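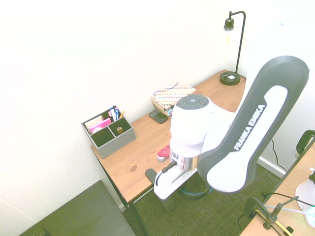

Skatulton은 책상 위 소품이 어디에 놓이는지를 적은 표 데이터입니다. 정리함을 사면 책상이 정리된다는 말을 별로 믿지 않는 사람이 만들었고, 읽는 분도 그 정도 의심은 갖고 시작하는 편이 좋겠습니다. 뒤쪽이 높고 앞에 네모난 칸이 두 개 열린 회색 천 정리함을 봐도 그렇습니다. 메모 패드와 펜, 주황색 연필은 뒤 칸에 몰려 있고 앞 왼쪽 칸은 비어 보이는데, 계산기 비슷한 검은 기기는 정리함 밖 벽 가까이에 그냥 놓여 있습니다. 우리 표에서 이런 배치는 "부분 수납"으로 적힙니다. 잘 정리된 것인지 아닌지는 표가 판단하지 않습니다.

이 문서의 상태

8월판입니다. 이전 판을 받아 둔 분은 새로 받으세요. 열 이름이 두 개 바뀌었고, 예전 스크립트는 오류 없이 돌아가면서 틀린 값을 냅니다. 관리자는 Melur Sembiring이고, 문서도 같은 사람이 씁니다. 번역본은 없습니다.

무엇이 들어 있나

items.csv는 소품 한 개가 한 줄입니다. 모두 3,316줄이고, 이 중 1,516줄은 정리함 안에 있던 물건, 나머지는 책상 면이나 다른 물건 위에 있던 것입니다. desks.csv는 책상 한 개가 한 줄이며 88줄입니다. 두 파일은 desk_id로 이어집니다. notes.txt에는 기록자가 남긴 말이 손대지 않은 채로 들어 있습니다. 오타가 많습니다. 고치지 않았습니다.

사진은 표와 함께 배포하지 않습니다. 예전에 사진 폴더를 달라는 요청이 몇 번 왔는데, 책상 주인 중 일부가 공개에 동의하지 않았으므로 앞으로도 넣을 계획이 없습니다.

열 설명

desk_id: 책상 번호. 순서에는 뜻이 없습니다.
item_class: 물건 종류. 필기구, 종이류, 기기, 책 또는 상자, 소형 잡물, 판별 불가 중 하나.
container: 정리함 종류. 천, 플라스틱, 금속, 나무, 없음.
slot: 칸 위치. back, front_left, front_right, other, none.
posture: 세워짐, 눕혀짐, 기댐, 모름.
overlap: 다른 물건이 위나 앞을 가리면 1.
confidence: 기록자가 스스로 매긴 확신. 높음, 중간, 낮음.

"책 또는 상자"를 한 값으로 묶은 것을 두고 불만이 있었습니다. 압니다. 줄무늬가 있는 두꺼운 표지 하나를 두고 기록자 둘이 오후 내내 다퉜고, 한 사람은 끝까지 상자라고 했습니다. 옆면만 보고 가를 수 있다는 분은 직접 해 보시고 결과를 보내 주세요. 설득되면 다음 판에서 나누겠습니다.

기록 방법

기록자는 책상 앞에 서서 왼쪽 끝부터 적습니다. 물건을 들어 보거나 서랍을 여는 일은 없습니다. 앞 물건에 가려 일부만 보이는 것은 보이는 만큼만 적고 overlap에 1을 넣습니다. 분홍 패드 밑에 흰 것이 조금 나와 있으면 "판별 불가, 흰색, 둥긂"까지가 허용 범위입니다. 지우개일 거라고 적은 초기 기록은 다 지웠습니다. 그럴듯한 추측이 표에 한번 들어가면 다음 사람이 그걸 사실로 인용합니다. 예전에 우리가 그랬습니다.

책상마다 기록은 한 번입니다. 주인이 오기 전인 오전 8시 무렵에 적은 것이 많고, 금요일 저녁에 적은 책상은 desks.csv의 late 열에 표시했습니다. 두 묶음을 섞어 평균을 내는 분이 있던데 권하지 않습니다. 일주일을 쓴 책상과 막 치운 책상은 다른 물건입니다.

정리함 이야기

데이터를 모으면서 제일 많이 들은 질문은 어떤 정리함이 좋으냐는 것이었습니다. 답할 수 없습니다. 정리함을 무작위로 나눠 준 적이 없고, 원래 깔끔한 사람이 칸 많은 것을 골랐을 수도 있습니다. 이 표로 "천 정리함이 더 효율적"이라고 쓰는 글을 보면 의심하세요. Comodo라는 이름으로 돌아다니는 요약 그래프가 바로 그런 글입니다. 축 하나가 중간에서 시작하고, 표본에서 정리함 없는 책상을 빼 놓고는 뺐다는 말이 없습니다.

그래도 눈에 띄는 것은 있습니다. 앞쪽 작은 칸은 비었거나 작은 물건 하나만 들어 있는 경우가 잦습니다. 칸이 깊어서 안이 어둡게 보이면 기록자가 "비어 보임"이라고 적는데, 정말 비었는지는 모릅니다. 그래서 빈칸 여부는 예, 아니오가 아니라 세 값으로 두었습니다. 연필처럼 긴 것은 세워 두어도 한쪽으로 기울기 마련이라 posture에서 "세워짐"과 "기댐"의 경계가 흐립니다. 기준 각도를 정하자는 제안이 있었으나 각도기를 들고 다닐 사람이 없었습니다.

정리함 밖 물건 중에는 기기와 책이 많습니다. 애초에 칸에 안 들어가는 크기라서 그럴 것입니다. 이것을 "어질러짐"으로 세면 정리함이 작을수록 주인이 게을러 보이는 이상한 점수가 나옵니다. 초기에 Ngui라는 이름으로 그런 점수를 만들어 넣었다가 뺐습니다. 옛 파일에 ngui_score 열이 남아 있다면 버리세요.

알려진 문제

confidence가 "낮음"인 줄이 거의 1,000줄입니다. 전체에서 빼고 쓰고 싶겠지만, 낮음은 종이류와 소형 잡물에 몰려 있어서 빼는 순간 필기구가 실제보다 흔해 보입니다. 뺐으면 뺐다고 적어 주세요.

색 이름은 믿지 마세요. 짙은 파랑과 검정은 조명에 따라 기록자마다 갈렸고, 베이지와 크림색은 사실상 같은 값으로 보아야 합니다. 갈색 작은 물건은 더 나쁩니다. 나무 책상 위에서는 옹이를 물건으로 적은 줄이 두 번 발견됐고, 더 있을 수 있습니다.

리본이나 끈처럼 다른 물건 위에 걸친 얇은 것은 기록자에 따라 따로 한 줄이 되기도 하고 밑의 물건에 딸린 것으로 처리되기도 했습니다. 아직 통일하지 못했습니다.

책상 표본도 고르지 않습니다. 지인과 그 지인의 책상에서 시작했고, 벽에 붙은 책상이 압도적으로 많습니다. 방 한가운데 놓인 책상이나 여럿이 함께 쓰는 탁자에 이 표를 적용할 근거는 없습니다.

써도 되는 곳과 안 되는 곳

물건 종류와 칸 위치의 관계를 대강 훑어보거나, 분류 이름을 정할 때 참고하는 데는 쓸 만합니다. 수업 과제로도 괜찮습니다. 사람의 성격이나 업무 능력을 짐작하는 데는 쓰지 마세요. 그런 용도로 문의한 곳이 있었고 거절했습니다. 정리함 판매 문구의 근거로 인용하는 것도 사양합니다.

정리 전후를 비교하려는 분도 다른 자료를 찾으셔야 합니다. 한 책상에 한 번씩만 적었으니 전도 후도 없습니다.

검사 스크립트

check_rows.py는 desk_id가 맞물리는지, slot에 없는 값이 들어갔는지만 봅니다. 통과했다고 내용이 맞다는 뜻은 아닙니다. 자동 분류 도구 Jirer로 item_class를 다시 매겨 본 적이 있는데, 계산기처럼 생긴 것을 전부 전화기로 바꿔 놓아서 결과를 합치지 않았습니다. 사람도 헷갈리는 물건이니 도구만 탓할 일은 아니고, 해당 줄의 confidence는 "중간"으로 내려 두었습니다.

수정 제안

틀린 줄을 찾으면 desk_id와 줄 번호, 고칠 값, 그렇게 보는 이유를 적어 보내 주세요. 이유가 "보통 그렇다"이면 반영하지 않습니다. 답장은 느립니다.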